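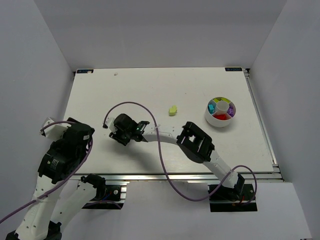 One reader wrote after the last issue that the toy lending shelf had become the part of the library her family used most, and that two weeks was too short a loan for a building set a child had only begun to understand. Several others made the same point at the Denda counter.

The Flinanell Library Service has reviewed the matter and is changing the terms of toy loans at both branches. The new terms apply to every item borrowed after 2025-03-14. Items already out on loan keep their present due date and may be renewed under the new terms.

Building sets, train sets and large puzzles may now be kept for six weeks. Board games and dress-up boxes remain at two weeks, as demand for them is high and the waiting lists are long. Any item may be renewed once, in person or through the Flodance catalog, provided no other household has placed a hold on it. A household may have up to three toys on loan at one time, in addition to its books.
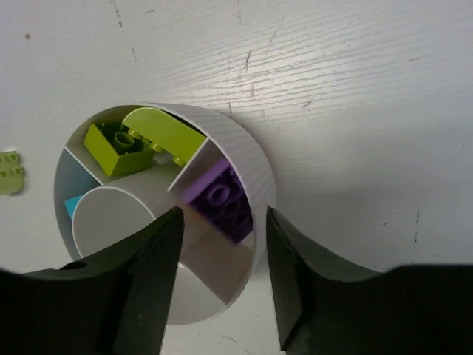

The collection now stands at 400 items, of which 300 are held at Quintana and the remainder at Denda. Toys may be requested from either branch and travel with the regular book delivery. The larger wooden items, including the play kitchen and the two rocking boats, are too heavy for the delivery crates and must be collected from Quintana and returned there.

Families have asked about missing pieces more often than about any other matter. The Service accepts that small parts will be lost from time to time and makes no charge for a few ordinary bricks or a single game counter. A charge may apply where a set can no longer be used, for example when a puzzle comes back without several pieces or a game comes back without its board. Please tell the desk what is missing when you return the item – a note in the box will do. Pieces found later at home may be handed in at either branch at any time, and any charge already paid for them will be refunded.
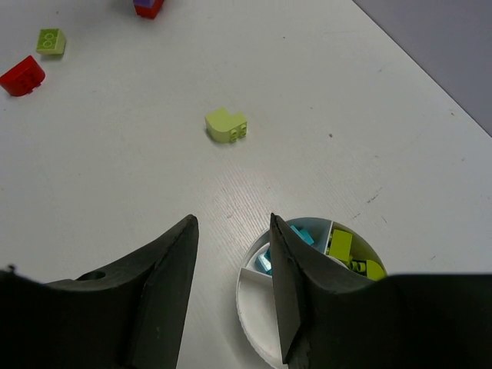 Must toys be washed before they are returned? Families are asked only to wipe off food and sand, as staff clean each item before it goes back on the shelf.

Cloth toys are handled separately. They are laundered after every loan and may be off the shelf for several days, which the catalog shows as "in care." Borrowers whose household has had a stomach illness or head lice are asked to mention it at the desk so that the item can be set aside for longer.

Donations are welcome in small amounts. The Service can accept building bricks, complete board games and wooden toys in sound condition. It cannot accept soft toys, battery toys with damaged covers, or car seats and other safety equipment. Please speak to the desk before bringing more than one box, particularly at Denda, where storage is limited to one closet behind the children's room.

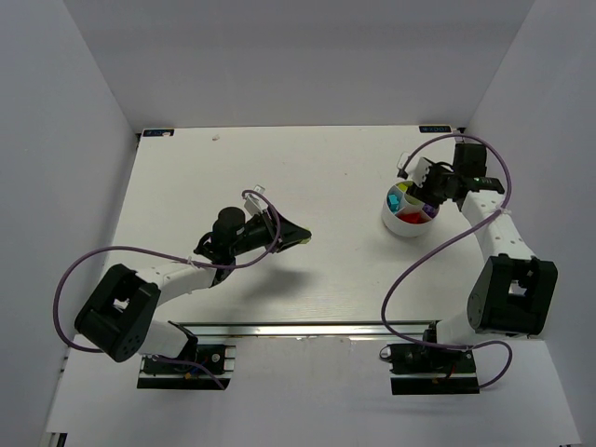
Tabletop with two arms mounted at the near edge.

A sum of 2,000 dollars has been set aside in this year's budget for new toys, with first call given to items for children under three. Suggestions may be left at either desk until the end of July. The printed list of toys has been brought up to date and is available at both branches – large-print copies may be had on request.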